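Wusgate学生机器人抓取小组招募新成员
（2026年7月学期项目） 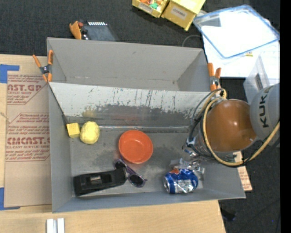 分拣工位：前格里放着黄色方块、球、碗、墨镜和一只压瘪的汽水罐，机械臂夹爪伸在罐子旁边。

Wusgate学生机器人抓取小组现招收新成员，参加名为Zumivach的箱内分拣项目。项目内容是让机械臂从杂乱摆放的物品中逐件抓取，并移到箱子的另一格。项目由Kimutai Swai老师指导，日常事务由Joyce Nzioka负责。

一、名额和时间

本次招收17人，分为软件、硬件、数据三个小队。活动从三月第一周开始，到七月校内比赛结束为止，每周两次，均为晚间，每次两个半小时。期中考试周停一次，不补。

七月的比赛在Adeleke楼一层举行。每队有22分钟，要完成两轮抓取，满分100分。物品由裁判当场倒入箱内，各队事先不知道摆放方式。去年我们在第二轮丢分较多，主要是扁平物品贴着箱壁时夹不起来，今年的工作会从这个问题做起。

二、各小队做什么

软件小队：编写抓取点选择和运动规划程序，维护现有代码。代码以Python为主，少部分为C++。目前相机标定的步骤写得很乱，需要有人重新整理。

硬件小队：负责夹爪手指的设计、打印和更换，箱体和隔板的安装，线缆整理。会用到台钳、手锯和弹簧夹，第一次活动安排工具使用培训，没有参加培训的成员不能单独操作。

数据小队：准备测试物品，摆放、编号、记录每次抓取的结果，整理失败案例。这部分工作比较重复，但不要求编程基础，一年级同学可以报。

三、报名条件

1. 本校在读学生，专业不限。
2. 能保证每周至少到场一次，七月比赛当天必须在场。
3. 报软件小队的，请附一段自己写过的代码，课程作业也可以。
4. 报硬件小队的，请说明是否用过三维建模软件。没有用过也可以报名，由Mutua Langat带一个月。
5. 已参加其他校内比赛队伍的同学，请在报名表中写明，我们会和对方负责人协调时间。

四、安全要求

机械臂通电期间，任何人不得把手伸入箱内。取放物品前先按下急停，并由当班组长确认。长发须扎起，不穿露趾鞋。违反一次提醒，第二次退出当学期活动。

五、费用和学分

不收费。材料由小组经费购买，个人垫付的请保留票据，月底统一报销。参加满一学期并提交个人工作记录的，可申请一个实践学分，是否批准由所在院系决定。本项目没有津贴。

六、报名办法

请在2026年2月13日（星期五）下午五点前，把报名表交到Cleludier实验室门口的信箱，或交给Bakari Kimaro。报名表在实验室门口领取，一张纸，正反两面都要填。

收到报名表后，我们会安排一次十五分钟的面谈，地点在实验室，主要了解时间安排和想做的方向，不考题目。面谈结果一周内通知，未录取的同学会列入候补名单，有人退出时按顺序联系。

想先看看的同学，可以在报名截止前的任一活动晚上来24号房间旁观，不需要预约，进门后请在登记本上签名。

有关课程冲突的问题请找Joyce Nzioka，有关设备的问题请找Mutua Langat。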